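Single-Use and Reusable Cups in a Shared House
Project report, Household Materials module
Submitted 03/02/2025

1. Background

The module asked each of us to pick one kind of object in daily use and follow it through a home. I chose drinking cups. The house I live in on Khoury Street has 11 people in it over two floors, and cups were the thing that collected most on desks, window sills and the bathroom shelf. Many of them were meant to be thrown away after one drink and were still in use weeks later.

The question was simple: which cups get kept, which get thrown out, and does the material decide it?

2. Method

The work ran for 13 days. A sheet was taped inside the kitchen cabinet, and everyone wrote down the type of cup they used, what they drank and where the cup went afterward. In the evening I collected whatever was standing around the house and sorted it by material – paper, thin plastic, hard plastic, metal. Glasses and ceramic mugs were left out. They belong to the landlord and go back to the same shelf, so there was little to learn from them.

The sorting was done in the downstairs sitting room, at the table by the sofa. The kitchen counter was tried first but it was in use at the hours I needed it.

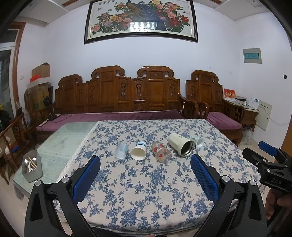
Size and wall material turned out to matter more than I had planned for in the sheet. My first version had one column, "disposable or not," and people filled it in differently for the same cup. A frosted plastic cup with printing on it is a good case: two housemates wrote "disposable" and one wrote "reusable." The paper cup with the light blue band gave no such trouble, and neither did the large cream tumbler with the steel interior. On the fourth day I replaced the column with two, one for material and one for "would you wash it?"

3. Results

Paper cups were almost never used twice. Those that were had held water and had been left on a desk overnight. By the second day the rim was soft and they were thrown out.

Thin plastic cups were the mixed group. Several had come from the Miline cafe near campus and were rinsed and used again for water, for toothbrushes and once for nails and screws. Printed ones were kept longer than plain ones. People said they could tell which was theirs.

Metal tumblers were used every day by their owners and not lent out. One is a Vilura that had been in the house since June. Its owner was the only person who filled in the sheet without a gap.

4. Problems

The sheet depended on people remembering. Entries dropped off on days with exams – I filled some in the next morning by asking, and these are marked with a star in the appendix.

Cups used outside the house were not recorded at all. The Unwood dormitory next door has a machine that gives out paper cups, and some of those came into our house without passing through the kitchen.

5. Next steps

I would run the sheet again with the two new columns from the first day and include the glasses after all. A hook rail for the printed plastic cups has been put up over the sink, and I will check at the end of term whether they are still hanging there.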